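So our robotics club project has officially eaten my spring! We have to get 60 clean runs of kitchen tasks recorded for the final write-up, and as of last night I had 30. Halfway, woohoo (and only slightly behind schedule).

Rezaul Pramanik, my teammate, wrote a new script for closing the fingers more slowly, and I've been trying it out on the cutting board. Flat things are the worst. A cup is easy, a board just lies there and dares you to find an edge.

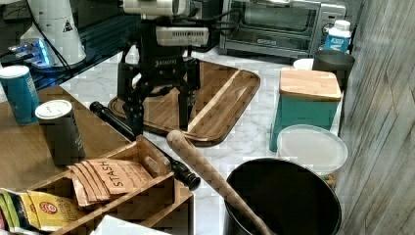
The other thing eating my time is the log sheet, where every run gets a score and a note, and my notes get crankier as the evening goes on. Run 9 just says "ugh." Next up is lifting the lids off canisters, which Rezaul swears will be fun!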